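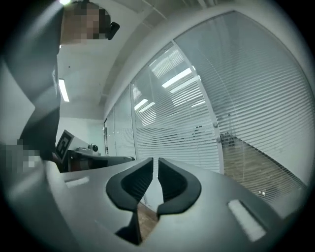
What should a store put on its wall if it wants a few words to help a customer choose clothes? A short line about fit or wear, in plain language, with the name of the person who said it.

Print this page | E-mail this page

Speaker notes: Words on the Shop Floor
Narden Retail Forum, February session
Speaker: Larysa Symonenko, Sekdale Clothing Stores
Chair: Ibsa Berhe

Opening

Thank the chair and the Forum. Remind the audience that the handout is at the back of the room and that questions will be taken at the close.

The subject this afternoon is the use of quotations about dress in stores, on hang tags and in printed catalogs. Sekdale has used such lines for many years. Until last year there was no written policy on who selected them, how they were checked or when they were taken down.

Slide 2. What the review covered

The review took in 401 lines in use at our stores in Narden and Malhotra. Each was logged with its location, its wording and the name printed beneath it. For 29 of them, two stores had credited the same words to different people. These were removed first.

Pause here. The audience may wish to note the figures.

Slide 3. What customers told us

Comment cards were placed at the fitting rooms, and 1000 were returned. Customers spoke well of lines that dealt with a practical matter: sleeve length, the care of wool, the choice of a coat meant to last several winters. They were less patient with lines telling them to be bold or fearless. One card from Malhotra read, "I came in for a gray skirt. I do not need to be told to shine." Read this aloud and allow time for it.

Older customers asked most often for larger type. This was outside the scope of the review and has been passed to the display department.

Slide 4. The present rules

There are four rules in force.

A line is traced to a printed source before it is used. If no source is found, it is printed without a name or left out.

A line does not refer to body size, age or weight.

A line on a hang tag runs to a single sentence.

All lines are replaced when the season's stock changes, including those in stockrooms and staff areas.

The second rule drew the most discussion among store managers. Several long-standing favorites were lost under it. State that the rule has been kept in full.

Slide 5. The Mastotano catalog

Mastotano is our line of everyday coats and knitwear. Its fall catalog was the first to be prepared under the new rules. The inside cover carries a remark from one of our own pattern cutters: "Move your arms before you look in the mirror." It was printed with her consent and her initials. Fitting room staff report that customers repeat it to one another.

Do not give sales figures for the catalog. If asked, refer the question to the Sekdale press office.

Slide 6. Advice to other stores

Begin with the fitting rooms, where a line is read slowly. Window lettering can wait. Ask staff what they say to customers every day and write it down in their words. Keep the source of each line in a single file that every branch can open.

Close

Invite questions through the chair. Mr. Berhe will announce the break for coffee. Copies of the rules may be requested from the Forum desk until 4 p.m.

Shares: 29 | Comments: 4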